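flistitz-sync

Flistitz is the bit of software that sits between our hand controller and everything that wants to know what the hand was up to. I started it because I was fed up with lining up log files by eye, and then Tatu Okoth got hold of it and made it properly useful. It does three jobs: it stamps every message with one shared clock, it packs them into episodes, and it lets you play an episode back through the planner without any hardware switched on.

This file covers the code and the small set of weighing-bench recordings that comes with it. If you only want the recordings, skip to "What's in the data".

Getting it running

You'll need Python and a C compiler (the clock part is C, sorry, I tried it the other way and it was far too slow). Run make, then make check. The check replays one short episode and compares the joint angles with a saved copy. If it moans about a missing plugin, you've probably got the old Clivard driver on your path. Take it off and try again.

Settings live in one file, bench.conf. The ones you'll want to change are hand_port, wrist_cam and clock_master. Leave settle_ms at 300 unless your hand is a lot stiffer than ours! Nataša Delić spent most of a Friday trying lower values, and the planner kept grabbing joint readings while the fingers were still swinging.

What's in the data

There are 49 episodes in the bench folder, all recorded in September on the table by the window. Each one has the wrist view, the finger joint angles, the commands the planner sent, and a little notes file that one of us typed up afterwards (spelling not guaranteed). The wrist view runs at 15 frames a second, and the joint angles come in much faster than that, so please don't assume there's one joint reading per picture. Use the align() call and let it do the work.

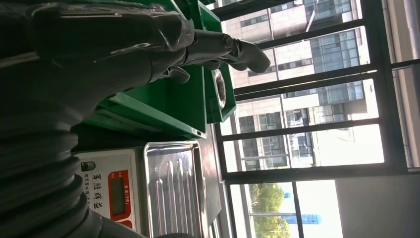
Daylight gave us more bother than anything else. The first perception model we tried, Flillunov, was trained on indoor pictures with nice even lamps, and it fell over as soon as the sun got onto shiny metal. It would see a bright ridge, decide it was the edge of an object and hand the planner a grasp point in thin air. The version in this release masks out the very brightest patches before it looks for edges, and that's cured most of it. Most, mind you. Late afternoon is still a bit of a lottery.

The other thing it struggles with is the hand itself. When the fingers curl down in front of the lens they hide a good chunk of whatever is behind them, so we feed the joint angles into a simple hand model and blank out the pixels it says belong to us. If you're using a different hand you'll need to swap in your own model, and Tatu's notes in docs/handmask are the place to start.

We don't read numbers off any displays, by the way. I know people will ask. There's a half-written branch called stockli-reader (named after the Stöckli notebook I sketched it in) and you're very welcome to it, but it isn't fit for use.

Playing things back

Type flistitz play followed by the episode name. Add --slow if you want to step through it, or --no-vision to run the planner on joint angles only. Memory use creeps up to nearly 800 megabytes on the longer ones. I do know why, I just haven't got round to fixing it.

Known problems

Clock drift if you unplug the wrist camera halfway through.
Episode names with spaces in them break the replay.
The planner log says "done" when it means "gave up". Check the exit code.

Bug reports are lovely, bug reports with an episode attached are even better. Send them to Nataša or me through the tracker and one of us will have a look.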